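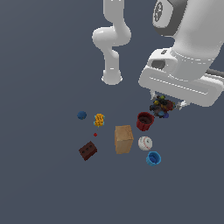
fidstead_gil
Club sim assignment, due Wednesday. Clear the clutter pile, any order. My planner grabs the bumpy multicolored thing first every time. Ran it 400 times over the weekend and got 91 clean runs, a number I will be presenting to Ms. Tindall in a very small font.

brunet90
Why go for that first? It's the worst grasp of the lot. Start with the box. It's a box.

fidstead_gil
The box is in the middle of everything. Fingers come down wide and clip the baseball or the yellow toy, and then I'm chasing a baseball across an infinite floor. 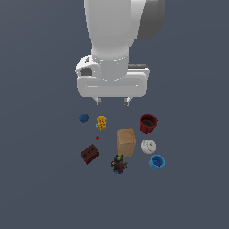

Whatever the order, the tiny red bead scores zero. I've made my peace with the bead.

stedel_kid
Disagree with brunet. Do the outside stuff first, ball and brick, then the box has room. Also close your fingers partway before you descend. That took me from 19 percent to something I could show my parents.

brunet90
Brick at an angle with holes in it, good luck.

stedel_kid
So rotate the wrist. It rotates. I checked.

fidstead_gil
Trying outside-in tonight with a narrower opening. Does anyone have the February version of the scoring script?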